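Buscar en el foro... Buscar Búsqueda avanzada

Simulación y manipulación > Cámara de muñeca o cámara de cabeza para piezas bajas

vellthorpe_sim
Buenas a todos. Llevo desde octubre peleándome con una escena de baño en el simulador y ya no sé si el problema es la pinza, la cámara o yo. Teleopero con dos brazos y la tarea es de recoger cosas pequeñas de encima de una cómoda. Con la cámara de cabeza me manejo más o menos bien, pero al bajar la mano pierdo la profundidad y acabo tanteando. El suelo lleva unas baldosas con dibujo de cubos que marean lo suyo, y encima la mampara es de cristal ahumado y refleja (si alguien sabe bajarle el reflejo sin tocar el material, que hable).
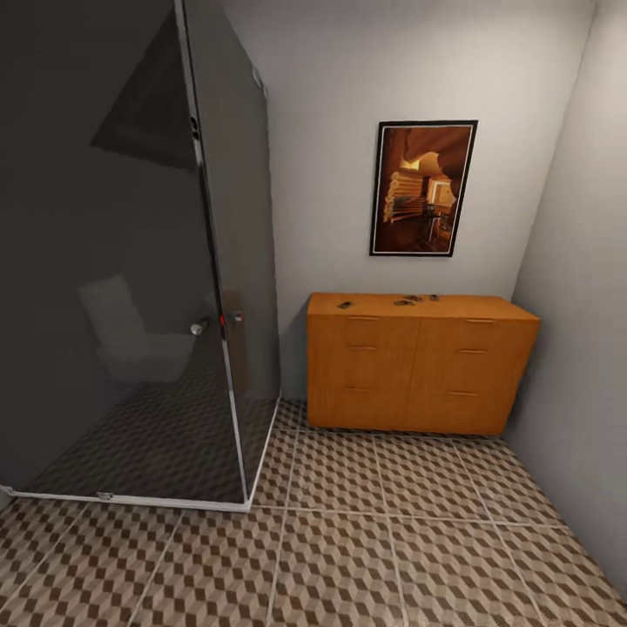
ploltuvska
Yo empezaría por el controlador antes de cambiar de cámara. Si tanteas al bajar, prueba a reducir la escala del movimiento en el último tramo. Con la escala a uno, cualquier temblor de la mano te llega entero a la punta.

vellthorpe_sim
Lo de la escala lo probé y mejora, pero se me hace eterno. Además tengo que soltar y volver a agarrar el mando virtual cada dos por tres. Lo que quiero comparar en serio es la vista: la de cabeza a 90 grados contra las de muñeca, con el mismo controlador y la misma pinza. De momento llevo 400 episodios con cabeza sola. Los brazos los arranco abiertos y sin nada cogido, cerca del inodoro, para que tengan que ir hasta el mueble y no salga todo regalado.

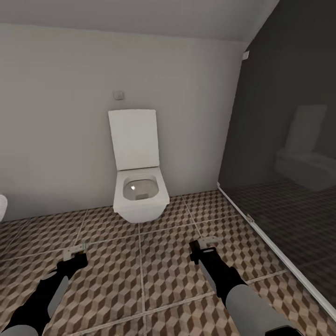

La trayectoria larga me gusta porque saca los fallos de la base, que en mesa no se ven. Eso sí, los reinicios son un rollo.

grasa_y_tornillo
Pues a mí me parece que con eso mezclas dos cosas. Si quieres comparar cámaras, arranca delante de la cómoda y punto. Si la política se pierde por el camino, ¿a quién le echas la culpa, a la cámara o a la navegación? En Stusville hicimos justo eso y tiramos 700 episodios a la basura.

vellthorpe_sim
Ya, tienes parte de razón, pero yo quiero saber qué cámara me vale para la tarea entera. Puedo guardar aparte el último tramo y mirar las dos cosas. De las de muñeca os cuento lo que llevo visto: de cerca son una maravilla, hasta que un bulto negro te come dos tercios de la imagen y te quedas con una tira de baldosa y una puntita de dedo a la derecha.
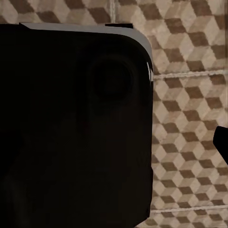

Así que ahora mismo no me fío de usarla sola. Estoy por girar el soporte hacia fuera y repetir, aunque entonces temo perder el contacto cuando cierre los dedos.

ploltuvska
No la gires mucho. Yo prefiero una vista tapada a ratos que una vista limpia en la que nunca salen los dedos. Dale las dos a la red y que se apañe.

grasa_y_tornillo
Discrepo otra vez, jaja. Dos vistas malas no hacen una buena. Antes de meter más cámaras cambiaría la iluminación: si las piezas negras salen como un borrón, la red tampoco va a sacar nada de ahí.

vellthorpe_sim
Vale, apunto las dos cosas: luz y giro pequeño. Con la de cabeza, en cambio, encima del mueble se ve todo bastante decente. Hasta la sombra de la mano derecha me sirve para calcular la altura, que no me lo esperaba!
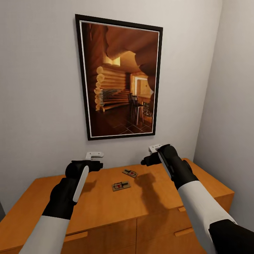
Las dos manos sobre la cómoda, con las ratoneras sin tocar.

mciver_lab
¿Y los dedos con qué colisión van, malla completa o cápsulas? Pregunto porque con objetos tan planos a mí las cápsulas me resbalaban siempre, daba igual la cámara.

vellthorpe_sim
Cápsulas, me temo. Pruebo 3 variantes esta semana y subo los números en este mismo hilo.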